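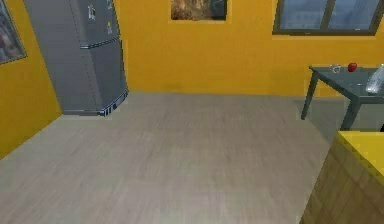

Gathering examples in simulation: notes for the second session

Welcome back, and thank you for bearing with the slow start last week (the Rumden server has since been restarted, and seems happier for it). Today we begin recording in Feltbridge, our simulated kitchen, and each pair should aim for 45 finished runs by the end of the block in May.

A run is one instruction and everything that follows it, until the task is done or you give up. Please keep the ones where you give up! Mark them "failed" and carry on — a learner that has only ever met tidy successes has very little to go on when it drifts off course.

Start with "go to the table and find the apple". Do 12 runs from different spots on the open floor, some facing the fridge, some facing the window, and vary how you come round the yellow-topped unit. It does feel repetitive, I know, but if everybody sets off from one place the system may simply learn the route and pay the apple no attention at all.

Save to the Ongart folder after every 10 runs, and write your instructions in the words you would use at home.

Reading for next time: chapter 2 of the course booklet.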